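Bimanual gripper comparison

14 shares | 4 comments

A bimanual gripper comparison is a kind of trial in which the hands, arms and cameras of a two-armed robot are judged against one another by giving them the same everyday handling work, usually parts that are too wide or too awkward for one hand alone. The best known of these, at least among the people who build such machines for a living, is the Berkunen trial, named for the workshop that first wrote its rules down and kept rewriting them for years afterward.
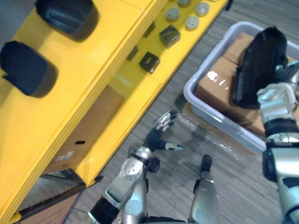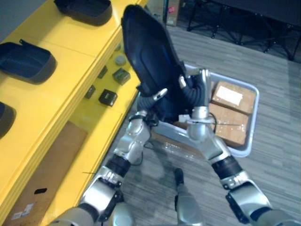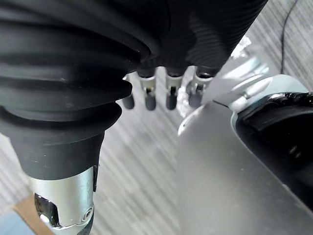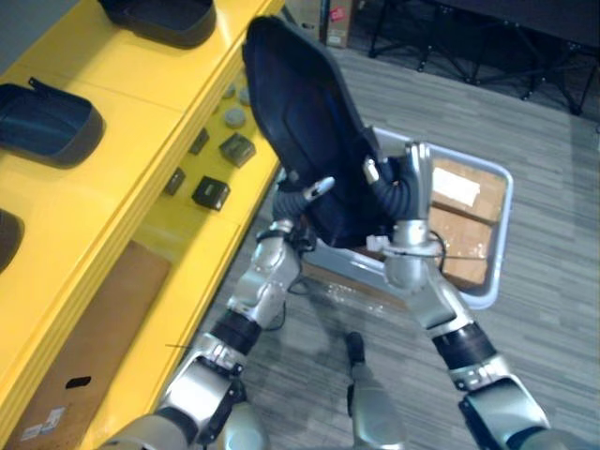 Does a hand with fingers always do better than a simple two-jaw gripper in these trials?

Much depends on the part. Jaws tend to win on small blocks and anything with two flat, parallel sides, while hands with a thumb and fingers tend to win on curved pieces, where the grip has to follow an edge that keeps changing direction.

Background

The Berkunen workshop began, as so many of these places do, with a disagreement. One group there favored the Furnow hand, which has a thumb and several fingers and can be set to close gently or firmly, and the other favored the Vaster gripper, a plain pair of jaws that is cheaper, lighter and a good deal easier to repair on a busy afternoon. Both groups had numbers to show, and the numbers could not be compared, for the simple reason that each had been collected with different parts, different lighting and a different idea of what it means to drop something. The first shared trial was held one February, and it is fondly remembered for having settled almost none of this, though it did produce a written list of terms that everybody could live with.

Procedure

A full run consists of 200 lifts, split evenly between the two hands under comparison. The arms and the controller stay the same throughout, and only the hands are changed. For each lift the part is picked up, raised clear, held for 14 seconds and set down again, and the result is entered as clean, corrected or lost. A corrected lift is one in which the grip shifted and the controller recovered it without help. Large curved parts are taken with both arms together, and these lifts are scored separately, because a weak grip on one side can be hidden for quite a while by a strong one on the other.

Cameras

Two views are generally kept, one from the head and one from the wrist. The head camera is good at showing where a part is heading and how the two arms are sharing it, but large parts have a way of blocking its view of the very fingers one would like to watch. The wrist camera makes up for this at close range, though the hand itself takes up much of the picture. Changing a hand often means adjusting the wrist camera as well, and a careful team will allow nearly 2 hours for the swap and the checks that follow it.

Controllers

Later versions of the trial added a comparison of controllers, chiefly the Shukla controller, which treats both arms as one system and plans their motion together. Older controllers let one arm lead and the other follow, and this works nicely for stiff parts but can leave a soft or padded one twisted between the hands. Opinions still differ on whether controller results belong in the same table as gripper results, and the current Berkunen rules print them on a separate page.

4 comments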